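Progress report to the Flidevano Fund, May
Prepared by Friederike Lindemann, Betier kitchen assistance project

Dear all,

Thank you again for your patience while we sorted out the first round of purchases. I know the spring report was mostly quotes and delivery dates, so I am very happy to write about the kitchen table this time! Both arms are mounted, the brown mat is down, and we have the toaster oven, the dish racks and the mug tree we asked you for.
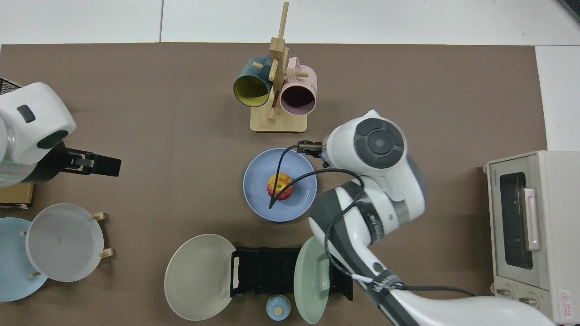
On the money side, we have spent $3,679 of the equipment line so far. Yurii Kovalchuk has been through the receipts with me (twice, bless him) and we agree on that figure. Cabling came in higher than we had planned, and we would like to budget for proper cable guides in the next round, along with a spare gripper. Ondieki has quoted us $2,451 for the two together, with delivery in 4 weeks, and the quote is good until the end of next month.

We did look at a cheaper gripper from Gellov. It would have saved us a little, but it needs a different wrist adapter, and Yurii worked out that we would be paying for a second set of fingers before long. We would sooner stay with the type we have.

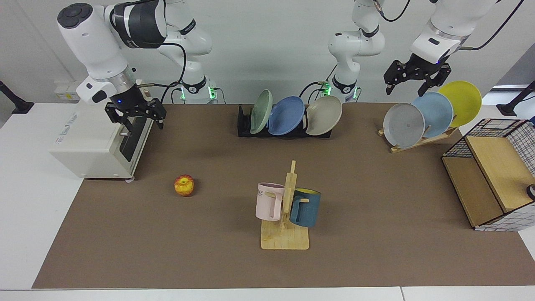

Dishes have been the least of our costs, I am glad to say. Plates and mugs came from ordinary household shops, and we have put aside a small sum for breakages and more colors.

The larger question is the service contract. It would cost almost $2,000 a year for the pair of arms, and we did not include it in the original proposal. Could we move part of the travel line to cover it? We have hardly touched that line, and a yes or no before the summer break would let us sign at the current price. Yurii can send the full spreadsheet to anyone who would like it.

With warm thanks,
Friederike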